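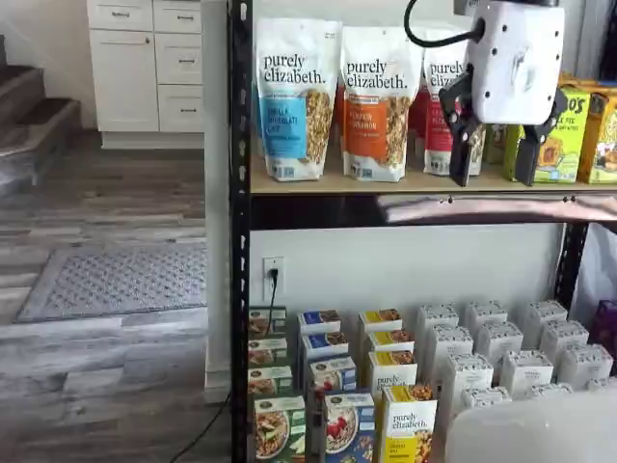

# The Breakfast Shelf

When I took the job at the Mulcombe general store, the owner gave me an apron, a ring of keys and the breakfast shelf. The breakfast shelf! I had wanted it since I was a kid in rubber boots, coming in off the ferry with my aunt, who bought one box of oatmeal every September and made it last until the snow.

The store opened at 6 and the first boat from Clunent tied up at 7, so I had one good hour before anybody walked in. I spent that hour on granola. I moved the pouches forward until their toes lined up, I turned them so the clusters showed, I stepped back to the bread rack and looked, and then I went and did it all over again because I could. Sixty minutes, gone like nothing. I never once sat down.

"You'll get tired of that," the owner told me.

I did not get tired of it. By the second week I had opinions. I believed tall things should stand next to bright things, and that a shelf ought to read like a good street, with a house you know on every corner.

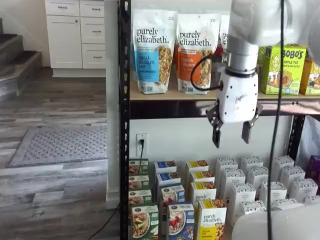
My aunt came over on the boat that winter, for the first time in years, and I was so nervous I dusted the scale. She took her time. She went past the soup, past the lamp oil, past the Sleiman Bakery rolls (still warm, and she loves those), and stopped right where I hoped she would. She read everything out loud, the way she does with road signs. "Vanilla chocolate chip," she said. "Pumpkin cinnamon." Then she got to the Bobo's box, the lime-green one, and laughed at the woman with the long hair and the pie. "She looks like my sister," she said, and that was my mother she meant, and I had to go straighten the matches for a minute.

When I came back she was holding the apple pie box up beside her own face, doing the smile.

"Well?" she said.

"Exactly like her," I said. It was, too!

She wanted her oatmeal after that, of course. I had saved her the apple cinnamon, and I carried it to the register myself with both hands, like a cake. She asked what else I had back there and I said come and see, come and see all of it, and we left the bell ringing on the counter for whoever it was. 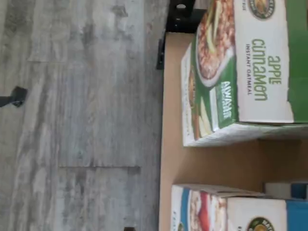

*Apple cinnamon, my aunt's kind.*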